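Why I went back to a paper notebook

15 October 2020

I gave up on note apps in May. I'd been a loyal Prirkel user for ages, paying every month, and one morning I went looking for the name of a paint color I'd saved and got 140 results for the word "blue." Recipes, half a grocery list, something that just said "call re: blue thing." I scrolled for a while, got annoyed and drove to the paint store to stand in front of the little cards again.

On the way home I stopped at Solanki, the stationery shop near the post office, and bought a plain notebook with 200 pages. No dots, no prompts, no place to rate my mood. Just lines!

The first couple of weeks were rough, I'll admit. I kept reaching for my phone at red lights (I know, I know) and I left the notebook at home about every other time I needed it. My handwriting had gone downhill so badly that I couldn't read my own dentist appointment and showed up an hour early. But then it sort of clicked. I'd write something down over breakfast and it would still be in my head at lunch, and that never happened with the app. Something about forming the letters, I guess.

I do have a system, if you want to call it that. New day, new page, even if yesterday's page only has one line on it. Things I need to do go on the left and things I just want to remember go on the right. When the left side gets crossed out I fold down the corner. I tried an index in the front and quit after 3 pages, so if you're an index person, more power to you. Pens matter more than I expected. I went through a pack of Kultero gel pens that smeared all over the side of my hand, and now I'm back to the cheapest ballpoints I can find.

The app told me I had more than 3,000 notes when I finally exported them. I've opened that file exactly once, for a soup recipe, and the recipe wasn't even that good. I keep meaning to go through it properly – maybe over the winter, when it gets dark early and there's nothing on.

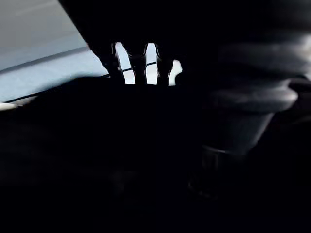 One reader wrote in after my last post to say that paper is fine until you lose it, and that a notebook left on the Plimham bus had cost them a whole summer of garden notes. That one made my stomach drop a little. They suggested writing a phone number inside the cover and copying the really important stuff somewhere else at the end of each month, so I did the phone number part that same night. The copying part I've managed once so far.

I'm getting close to the back cover now, and I still haven't decided whether to buy the same one again or go up a size. The bigger one won't fit in my coat pocket, but I do run out of room on the left side.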